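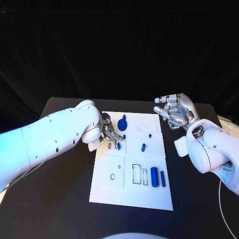
Sirkholm folding workbench: six months in

I bought the Sirkholm in August, after years of cutting timber on the back step and gluing things up on the kitchen table, and I've been meaning to write it up ever since. I love this bench. I'll get to the bits I don't love as well, but you should know where I stand.

It came flat in one very heavy carton. The courier left it at the bottom of the driveway and my neighbour Nour helped me walk it up (thanks again, Nour). Putting it together took most of a Saturday morning, mainly because I fitted the lower stretcher back to front and had to undo both legs to turn it around. The drawings are clear enough if you look at them properly. The bolts are all captive except the four at the hinge, and those four want a proper spanner - the little stamped one in the bag rounded off on me straight away.

The top is beech, oiled, and it was flat when I put a straight edge across it. It has moved a touch over summer, just at the end nearest the window, and a few passes with a hand plane would fix it. I haven't bothered yet. I've planed, chopped and sawn on it nearly every weekend and it doesn't walk across the floor the way my old trestles did. It will rack slightly if you're really leaning into a jack plane along the long side. Push it up against the wall and that goes away.

Now the vice. The vice is terrific! It runs smoothly, it grips evenly, and the jaws are deep enough to hold a drawer front without a packer. I've since added leather to both faces, a cheap offcut stuck down with contact adhesive, and it holds even better. The handle does slide down and pinch your finger if you let it go at the top of a turn. A rubber O-ring at each end sorted that.

There are nine dog holes along the front and none at the back, which I think was a mistake. I drilled another six myself. Do a practice hole in scrap first, as beech tears out badly on the underside if you don't clamp a block beneath it.

Folding it up is the reason I chose this one over the Tustular, which my mate Zaid has and likes very much. His is stiffer, no question, and if you have a shed that's only ever a shed I'd have a good look at it. My workshop is half a garage and the car still has to fit. The Sirkholm folds down against the wall in a minute or two, vice and all, and the tray underneath stays level so you don't have to empty it. It does weigh over 50 kilos, so folding is fine but carrying it anywhere is a two-person job.

The rubber feet left grey marks on the concrete. Doesn't worry me, might worry you if you're on floorboards. And the tray could be deeper - my smoothing plane sits proud of it by the thickness of a thumb.

Last weekend I finished a bookcase for my daughter's room on it, the first piece I've made with dovetails I'm happy for people to look at closely. Next up is a blanket box, once the boards from the timber yard have settled.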